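3.2 Bottles and lids

Households in Trestville were asked to keep a drinks diary for December. Of the 233 diaries returned, 817 entries involved an insulated bottle. Most were filled at home in the morning and opened at a desk or table.

We coded each entry by where the lid was put once the bottle was open. Szalai and Hajdu coded the entries separately and settled 33 disagreements by discussion. A lid set down open side up was coded as "cup", whether or not anyone drank from it, as the diaries were often unclear on this point. Figure 2 gives the arrangement we coded this way, with the bottle upright and the small pink cup set apart from it on the table.
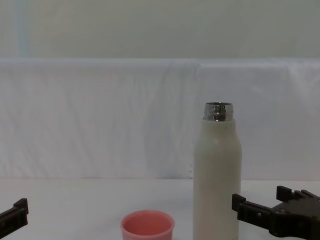

Figure 2. Insulated bottle with the cap removed and a pink cup, possibly its lid, on a white tabletop.

Lids held in the hand were coded separately. Entries that left out the lid were kept in the totals but dropped from the comparison in Section 4.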